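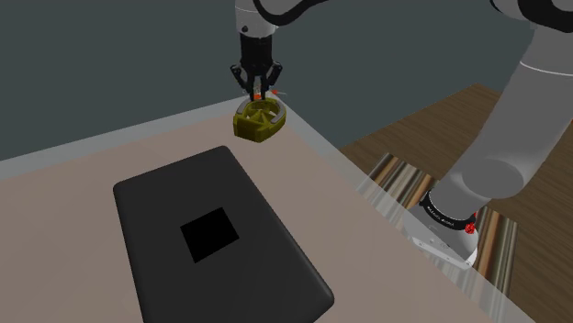 Ribbed part in the gripper, held off the table, mat and square below.

To: sineo-users
Date: January 12, 2026
Subject: Re: grasp frame wrong after mesh update

On the Sineo list, the Willville group wrote:

> Since the December release our pick planner puts the fingers in the
> wrong place on the ribbed yellow part. It used to grip the rim from
> the inside. Now it goes for the outer wall and the plan fails with
> "no collision-free approach" 9 times in a row, then gives up.
> Same seed, same config. Is this the Prunholm planner or the mesh?

It's the mesh. The old file had its origin at the point where the ribs meet. The new one has it at the corner of the bounding box, so every stored grasp is shifted sideways. The planner then sees the fingers inside the wall and rejects them, and the outer grasps are the only ones left to try.

I ran the full grasp set against both versions. There are 914 candidates. With the new mesh and the old offsets, 477 of them fail the collision check before IK is even called. With the origin put back, the rim grasps rank first again and the arm lifts the part clear in simulation, as in the render above.

To fix it on your side:

Set recenter_origin to true in the part file.
Delete the grasp cache. It does not notice a changed origin – that is a separate bug and I have opened a ticket for it.
Rebuild with 3 approach angles or more.

Frandsen's fork has its own loader and ignores recenter_origin. If you are on that one, move the origin in the mesh file itself.

I have not tested the place step with the new mesh. The target pose is stored relative to the mat, so it should be fine, but check the release height before you trust it. If it still fails, send the planner log with collision pairs turned on.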